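Cuvberg Swim

The Cuvberg Swim (also Cuvberg Charity Swim, locally just "the Swim") is a yearly sponsored open-water event held on Lake Surine, at the town of Cuvberg. Swimmers collect pledges and cover as many lengths of a marked course as they can between a morning horn and an evening horn. Money raised goes to hospice care and to a travel fund for patients who have to leave the area for treatment. Held on a Saturday in May.

Not to be confused with the Surine Crossing, a timed race over the full width of the lake, run by a different club later in the summer.

Background

Cuvberg had no hospice beds of its own when the Swim began. Families drove to the regional hospital, 30 miles on a two-lane road, often closed in winter. Noémie Lapointe, a school swim coach, had made that drive for most of one year while her father was ill. The following spring she announced at a parents' evening that she would swim back and forth between the town dock and the old ferry post until dark, and that anyone who liked could pay her by the length.

Thirteen lengths, in the end. Cold water, no wetsuit for the first half. She stopped twice for soup. Pledges came to $1000, most of it in small bills handed over on the dock, and the whole amount went to fuel cards for families making the hospital drive.

Several of her swimmers asked to join the next year. They were told no, too young, then told yes if a parent swam alongside. This is the origin of the paired-lane rule, still in the rulebook and still argued over (see Rules).

Course

The course is one straight length between the town dock and a moored float on the site of the ferry post. The post itself rotted out and was pulled. Lanes are marked with orange line on the dock side only; past the midpoint swimmers sight on the float.

Water in May is cold. Wetsuits have been required since the third Swim, caps are compulsory, and the color of the cap shows the category:

Yellow – under 16, paired
White – open
Red – relay team
Green – first-time swimmer, any category but under 16

Green caps get a kayak escort for their first length whether they want one or not. A floating thermometer hangs off the dock ladder and the reading is chalked up each hour. Below the posted minimum the course is shortened to the inner buoy, and each full length on the card is replaced by two short ones. This has been done a few times. Twice it was undone again by lunch, when the sun came out, which made a mess of the count sheets.

Format

The horn goes at 7 a.m. Swimmers may start at any time after that and may come and go as often as they like, but must check in and out at the dock table every single time. Missed check-outs are the main cause of false alarms. A swimmer not checked out gets a boat search, even if seen eating a sandwich.

Lengths are counted by a lane marshal with a paper card, one punch per length. An electronic ankle tag made by Tollex was tried for two years and then dropped. It worked well enough in the pool trial but missed reads at the float, and pledge sponsors wanted the card anyway, to keep. Cards are signed at the table and given back to the swimmer.

Relay teams are four to eight people, one in the water at a time. Hand-over is by touch at the dock. Teams come mostly from workplaces, and the firehouse team has entered every year since relays were allowed.
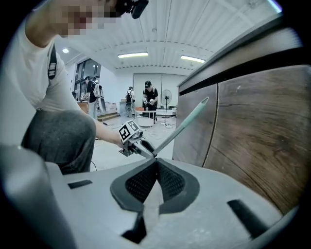

A person crouches with a handheld gripper closed on a long pale teal stick.

The evening horn is at 7 p.m. A swimmer who has already turned at the float when the horn goes may finish the length and have it count. Before the float, no. Then supper in the boathouse, totals read out, no prizes for distance. There was a distance trophy at one point. It was withdrawn after a year in which two swimmers stayed in too long trying to outlast each other and both needed warming up in the ambulance.

Rules

The rulebook is a single folded sheet. Main points:

Swimmers under 16 must share a lane with a named adult, who swims every length with them. Critics of the rule say it shuts out kids whose parents don't swim. Since then the adult may be any approved adult, not only a parent, and the local club keeps a list.

Pledges may be by the length or flat. Per-length pledges can be capped by the sponsor in writing. The cap was added after a shop owner promised a generous sum per length to a cousin who, it emerged, had swum in college.

No music in the water. No pull buoys, no fins. Stroke is free, and backstroke swimmers have to stop and look at each buoy.

A marshal can pull any swimmer at any time. There is no appeal. The length in progress doesn't count.

Fundraising and use of money

For its first years the Swim had no bank account seperate from Lapointe's own. A small charity, the Surine Care Fund, was set up to hold the money and publish yearly accounts. Its grants fall under two heads.

The travel grant pays for fuel, bus fare and overnight stays near the hospital. Applications are one page, and a decision is meant to come inside a week. No means test. This has been critisized at open meetings, mostly on the grounds that better-off families apply too, and has been left as it is each time.

The hospice grant first paid for night nursing at home. Later it went toward the Kazemi House, a small hospice in a converted guesthouse on the north road, named for the family that gave the building. The Swim covers part of its night staff. The rest is from the health district and from bequests.

Running costs – boats, insurance, soup – are met by a flat entry fee, so that pledge money goes to the grants whole. Medical cover is paid for out of the same fee. Fee waived for under 16s.

Attendance

The first Swim had one swimmer. Entry was later capped at 1000 across all categories, after the harbor office complained about parking and about the state of the dock, parts of which had to be re-decked. Relay places go first. A waiting list runs until the Wednesday before, and places can't be passed on to a friend, though people do try.

Spectators stand on the dock road or on the grass bank by the boathouse. The bank fills up before noon. Dogs are allowed on the bank, not on the dock.

Cancellations

Lightning stopped the Swim once, mid-afternoon, and the water was cleared. Sponsors were asked to pay on lengths done so far, and many paid as if for the full day. Another year the lake was closed for an algae warning and the event moved to the school pool, with lengths converted by a chart which is still pinned up in the changing room. Swimmers complained of the heat.

Related events

The Little Swim is for children under ten, held in the roped shallows on the same day, with an adult standing in the water every few yards. No pledges. Each child gets a cap.

The Dry Swim is for people who can't or won't go in the lake. Participants walk the shore path between the dock and the ferry post landing, same card, same punches. It began with a group of patients' relatives who wanted to take part in ordinary shoes – now it has its own table and its own check-in. Lapointe has walked it since giving up cold-water swimming on her doctor's advice.

See also

Lake Surine
Surine Crossing
Kazemi House
Sponsored swim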